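# Preparing a Shared Kitchen for Handover Between Groups

Resamholm House guidance for group leaders and kitchen leads. Revised April 2022.

This page explains how a group that has had the use of a kitchen at Resamholm House is expected to leave it, and how the next group is expected to receive it. It applies to both kitchens, the Horkia kitchen on the ground floor and the smaller Cabello kitchen upstairs. Groups using only the tea point in the Kurnitz room need read only the section on cups and mugs and the section on keys.

The procedure takes two people most of a morning in the Horkia kitchen and rather less in the Cabello kitchen. It should be started after the last cooked meal of the stay. Groups that cook breakfast on the day they leave must allow for this when they plan their departure.

## Before you begin

Name one person as kitchen lead for the handover. The kitchen lead signs the handover sheet and is the person the office will contact if anything is missing or damaged. The lead does not have to have cooked during the stay, but must be present until the keys have been returned.

Collect the following from the cleaning cupboard outside the Horkia kitchen:

- the blue cloths, for food surfaces only
- the red cloths, for floors and bins only
- surface cleaner and the descaling solution
- rubber gloves
- one roll of date labels and a marker
- a blank handover sheet

Used cloths go into the lidded bin by the laundry door. They are not to be rinsed and put back in the cupboard.

## Step 1: Empty the refrigerators

Begin with the refrigerators. Food left out during cleaning should be dealt with before anything else is started, and the shelves need time to dry.

1. Take everything out and sort it on the nearest counter.
2. Throw away opened dairy products, cooked leftovers, cut fruit, and anything without a legible date.
3. Place unopened items that are still in date in the box marked for the next group. Attach a date label to each.
4. Remove the shelves and drawers. Wash them in warm water with dish soap and let them air dry.
5. Wipe the interior with a blue cloth, including the door seals. Crumbs in the folds of the seal will keep the door from closing properly.
6. Replace the shelves and check the thermometer. The reading should settle at 4 degrees Celsius or below within the hour.

If the reading does not come down, note it on the sheet and inform the office before you leave. Please do not adjust the dial. The setting is shared by the two units in the Horkia kitchen, and a change to one affects the other.

Raw meat and fish may not be passed on to another group under any circumstances, whether or not the packaging has been opened.

## Step 2: Clean the ranges and ovens

Turn off the gas at the wall valve. The valve is closed when the handle lies across the pipe. Wait until the burners and pan supports are cool enough to handle.

Lift off the pan supports and soak them in the deep sink. Wipe the burner heads with a damp cloth, taking care that water does not enter the openings. The drip trays slide forward and should be emptied and washed every time, even if the range has seen only light use.

Ovens are cleaned with hot water and dish soap. Caustic oven cleaners are not permitted in either kitchen, as they have damaged the linings in the past. Where food has burned on, lay a wet cloth over the area, leave it while you carry out the next step, and return to it afterward.

The hood filters in the Horkia kitchen are washed by the house staff. Groups should not remove them.

## Step 3: Check the dry store

Each group is given one bay of shelving in the dry store. The bay should be empty when you leave, apart from the house staples kept on the bottom shelf. These are salt, sugar, plain flour, rice, tea, and cooking oil. They belong to the house and may be used by every group in reasonable amounts.

Check that each staple is in its own container with the lid firmly closed. If a container is less than a quarter full, mark it on the sheet and the office will refill it. Do not top up a container from an open bag of your own, even where the contents look the same. The office must be able to tell a visitor with an allergy exactly what a container holds.

Sweep the floor of the store and look behind the lowest shelf. Report any droppings, gnawed packaging, or insects on the day you find them, and not only at handover.

## Step 4: Wash and count the equipment

An inventory card hangs inside the door of each cupboard. Equipment is checked against the card at handover, and the cards should not be altered by hand.

Pans are stacked by size with a cloth between any that have a nonstick coating. Knives are washed by hand, dried at once, and returned to the locked drawer. Cutting boards stand on edge in the rack so that air can reach both sides. Boards with deep cuts should be set aside and noted, as they will be planed or replaced.

The large mixer in the Horkia kitchen must be unplugged before the bowl and attachments are removed. Wipe the body with a damp cloth. Check that all 3 attachments are in the drawer beneath it. Missing attachments are the most common reason for a charge against a group's deposit, and in most cases they are found later in a dishwasher basket or among the serving spoons.

## Step 5: Set out the cups, mugs, and fresh food

House crockery is kept in the wall cupboards. Plates and bowls are stacked in piles of no more than 12. Cups are placed on the shelf in a single layer and are not to be stacked inside one another, a practice that has led to chipped rims and stuck handles.

Mugs in daily use may be left on a stand on the counter if one is provided. They must be fully dry before they are hung. A mug hung with its opening downward will drain any water left inside onto the surface below, and on a wooden base this will in time leave a stain. Mugs with a crack, a loose handle, or a chip at the rim are to be wrapped in newspaper and put in the broken crockery bin. 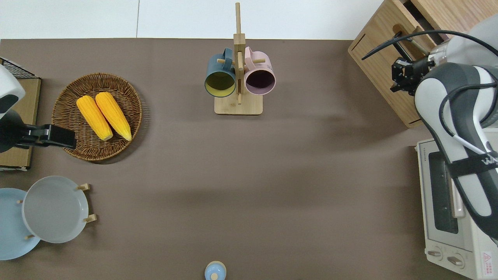 Whole fruit and vegetables that keep well at room temperature may be left for the next group, provided that they are sound and that the incoming leader has agreed to receive them. The office can pass on a message if the two leaders have not been in contact. Items should be left in an open container that lets air through, and never in a sealed plastic bag. Potatoes and onions are stored apart. Anything soft, split, or sprouting goes to the compost bin by the back steps.

Corn, salad leaves, and soft fruit lose quality within a short time and should be left only where the next group is arriving the same day.

## Step 6: Surfaces, sinks, and floor

Work from the highest surface to the lowest. Wipe the cupboard doors and handles first, then the counters and tables, and then the sinks.

Treat the taps and kettle with descaling solution according to the directions on the bottle. Rinse the kettle twice, fill it, boil it, and pour the water away before it is used again. Clear the sink strainers by hand into the food waste bin. Grease must not be poured into any drain in the building. The clearing of the Horkia drain in October closed the kitchen to two groups, and the cost of such work will be passed to the group responsible where this can be established.

Sweep the floor and then mop with clean water and a small measure of floor cleaner. Move the tables if they are on casters. Leave the door propped open until the floor is dry, and put out the yellow warning sign while it is wet.

## Step 7: Complete the handover sheet

The sheet has one side for the departing group and one for the arriving group. The departing lead completes the first side and leaves it on the clipboard beside the door. The arriving lead walks through the kitchen, marks any difference, and signs the second side before cooking begins. Differences reported after the first meal has been cooked cannot be set against the previous group.

Write plainly and give the location of any problem. "Left rear burner on the second range does not light" is of use to the maintenance staff. "Range faulty" is not.

## Keys and deposit

Kitchen keys are returned to the office in the numbered envelope in which they were issued. They are not to be handed directly to the next group. A lost key to the knife drawer must be reported at once.

The kitchen deposit is 2,000 kronor per stay for either kitchen. It is returned in full once both sides of the handover sheet have been signed and the inventory has been confirmed. Deductions are itemized in writing.

## Contacts

Questions about the condition of a kitchen, the inventory, or repairs should be addressed to Theerawat Duangkaew, house manager. Questions about bookings, arrival times, and deposits should be addressed to Anong Nilsuwan at the bookings desk. Outside office hours, use the telephone in the front hall, which connects to the member of staff on duty.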